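Session 3 notes - brushes, combs, and keeping them clean
(Lister building, room 2. Taken down fast, fix spelling later)

Started late, half the handouts missing. Ayanda Molefe covering the first half, Ruan Tshabalala the second. If you missed session 2 (scalp and hair types), get those notes first or the part on tension won't make sense.

## Why the brush matters

Most breakage blamed on products is mechanical. Wrong tool, too much pull, starting at the root. Three things decide how a brush feels on the head:

- how stiff the pins are
- what they're set into (hard base or cushion)
- what's on the tips

Cushion brush = pins sit in a soft pad with air behind it. Pull too hard and the pad gives before the hair does. Solid base doesn't give at all. Good for blow-drying with tension, bad for a tangled eight year old.

Tips - ball tips glide over the scalp. Check them by running the brush on the inside of your own wrist. If it scratches there it will scratch behind the ear. A ball missing from even one pin = retire the brush, or pull that pin out. Ruan says retire. Ayanda says pull it, once only.

## Brush types for the practical

**Paddle** - wide, flat, long hair, everyday.
**Oval cushion** - same idea, smaller, easier around the nape and ears. This is the one you'll use most in the practical.
**Vent** - slots through the base, rough drying.
**Round** - shaping only. NOT for detangling. Somebody always does it.
**Boar or mixed** - smoothing, spreads oil down the length. Won't get through a knot.

Kit list says one oval cushion with ball-tipped pins. Any color. Write your name on the handle, tape is fine, marker rubs off.

## Looking over a cushion brush

Hold it up by the handle with the pins toward the light. Look along them, not down on them. Pins that fan out are normal. What you're checking is the tips and the place where each pin goes into the pad, where fluff and old spray build up.

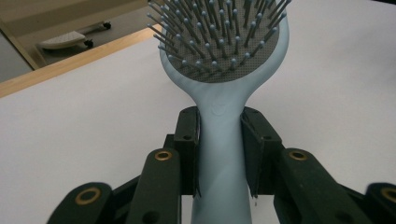
Keabetswe Mabuza wanted to know about the tiny holes in the pad, whether water gets in through them and if so why we're told to wash the thing at all. Good question, took up most of ten minutes. Ayanda's answer: yes it can get in, that's why you never soak a cushion brush. Wash it pins down, keep the pad out of the water as far as you can, and dry it pins down too. Water trapped behind a pad goes sour and you will smell it.

## Cleaning, step by step

1. Dry first. Lift the hair out with the tail of a comb, working from the edge of the pad to the middle. Don't rip, it pulls pins with it.
2. Bowl of warm water, a drop of plain shampoo. Not dish soap, not hot.
3. Dip the pins only. Swish. Old toothbrush between the rows.
4. Wipe the pad and rim with a damp cloth. Handle too, esp. the neck where fingers go.
5. Rinse the pins, shake hard.
6. Pins down on a towel overnight. No dryer, heat lifts the pad at the rim.

Between clients is a different thing - hair out, wash, then disinfectant for the time on the lable. Ruan goes over this in session 4.

How often at home: once a week if you use spray or oil, otherwise every couple of weeks.

## Detangling order (practise on the block heads)

Ends first. Hold the section above the knot so the pull stops at your hand. Short strokes, move up a little, repeat. Only brush root to tip when the brush runs clear all the way through. Curly or coily hair - conditioner in, fingers first, then wide comb, brush last if at all.

Wet fine hair stretches and snaps. Comb it.

Pressure: if the pad sinks you're leaning on it. Narendra Kashyap's block head lost a good handful in front of everyone, so he gets to demo the right way next week.

## For next time

- Bring one brush from home, uncleaned. Yes really.
- Read pages 74 to 80 of the course book, skip the box on extensions.
- Block heads go back in the Venter cupboard with the clamps OFF.
- Written test moved, new date on the board by the sinks.

Missing a towel, gray, left on the back row? Ask Ayanda.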